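Bradus plant in Dubey, 300 jobs, what do we think?
Local Business board, page 1 of 1
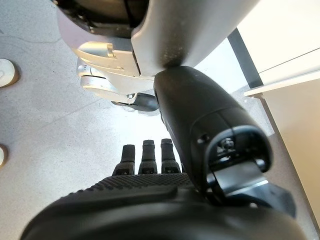
Three of the fingers, each with a squared pad at the tip.

millrace_tom
Posted 12 August 2025
So Bradus has picked the old Greltine site off the county road for its new sensor plant. The notice says 300 jobs once it is running, construction to start in December. The county is giving them a break on property tax for 9 years. The meeting packet is up on the county page if you want to read it. I got through most of it last night and the water section is thin.

karenw_dubey
I read the same packet. Nine years is long. When Greltine came in they got seven, and they left in the eighth. I worked there for the last two of those and there was no warning to speak of. We got a letter on a Friday.

plainsdriver
Greltine made printer parts. Bradus makes pressure sensors and they have orders. You can't hold one company's exit against a different company. The site has been sitting there with the power and the rail spur and nobody paying anything on it. Some tax later beats none at all.

karenw_dubey
I don't hold it against them. I want a clause that says they pay it back if they leave early. Bidilov has one in its deal with the county over there. Page 7 of our packet talks about "good faith" and stops.

millrace_tom
Is the Bidilov clause public? I looked and only found the press notice.

sod_and_gravel
It is. You have to ask the clerk for it, they will email it. If the plant closes inside the term the company owes the full amount for the years it used, plus interest. Bidilov signed it without much fuss as far as I know.

R_Bisht
Renu Bisht here, I run the machining courses at the community college. A few points on the jobs number. Most of the 300 are operators and techs on rotating shifts. Starting pay is not in the packet and I would ask about that before anything else. We were asked whether we could run an evening class for them and we said yes if they pay for the equipment. No answer yet.

plainsdriver
Good to know. Would people need the class to get hired or is it for after?

R_Bisht
The way it was put to us, after. They would hire and then send people over for the first weeks. I would not sign up for anything on the strength of it until there is a contract.

old_ferry_rd
What about traffic? I'm at the bottom of the hill and shift change for Greltine was bad enough. The packet says 3,662 vehicle trips a day during construction and I can't believe that's right for a road with one light.

millrace_tom
Same number I saw. I think that's the total for the intersection with today's traffic already in it. The table heading isn't clear.

old_ferry_rd
Then they should fix the heading. Either way they need a turn lane and I don't see one in the drawings.

sod_and_gravel
There's a turn lane on the second sheet, going in from the north. Nothing from the south side, so you are right for your end.

karenw_dubey
Written comments go to the clerk by email. Put the parcel name in the subject line or it ends up in the general pile. I'm sending mine tonight on the payback clause.

plainsdriver
I'll send one in favor. I'd take your clause too, for what it's worth. I still think nine years is fair for a site that size.

old_ferry_rd
Mine is the turn lane. Does anyone have the sheet number for the south side?

sod_and_gravel
Sheet 2, same one. South side is the bottom half.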